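Diary of the Warden, Bokden Residential Library

11 July 2026

The reading room opened at the usual hour and was well attended throughout the morning. Two residents requested an extension of their stay. One was granted until November; the other has been asked to apply in writing, as the rules require.

The principal business of the day was the inspection of the Joo bequest, which has remained in its original boxes since the spring. Miss Bo-ram Yoo joined me in the lower store and we opened the first seven. The greater part consists of parish newsletters, bound by year, with a smaller quantity of letters concerning the building of the Mutell reservoir. The letters are in good order. The newsletters are less so, and several volumes have lost their back boards. Miss Yoo is of the opinion that they should be boxed flat and left unrepaired for the present. I concurred, and have recorded the decision in the accessions book.

I must note with regret that the index supplied with the bequest does not agree with the contents. It lists 40 volumes for the earlier period, and the sequence on the shelf breaks off at number 15. I shall write to the family this week. It is possible that the remainder went to the Vustis branch when the house was cleared, and I should prefer to establish this before any further cataloguing is undertaken.

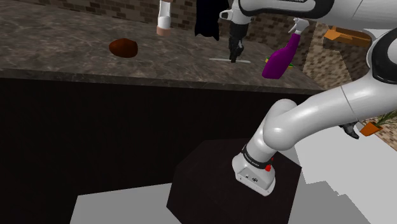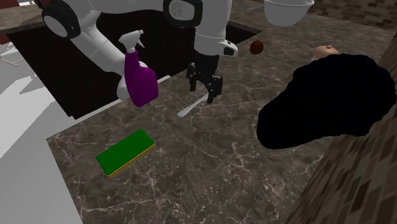

Mrs Mal-soon Cha called after luncheon on the matter of the evening lectures. She wishes to move them from the long room to the garden room, on the grounds that the long room is difficult to hear in. I have some sympathy with this view - the ceiling has always been troublesome - but the garden room has no proper blinds, and two of the autumn speakers intend to show slides. The question was deferred. She left a draft programme, to which I have made small corrections of spelling and one of fact: the old ferry charter was granted to Bokden and never to Mutell.

A fee of 200 pounds has been quoted for cleaning the portrait on the stairs. This seems high for a work of its size and I have asked for a second estimate.

Correspondence was completed by six. I read for an hour in the reservoir letters, in which the engineer complains at length about his lodgings and the quality of the bread. The handwriting is clear until the winter, when a second clerk takes over and the abbreviations become very hard to follow. Miss Yoo has offered to begin a list of them tomorrow.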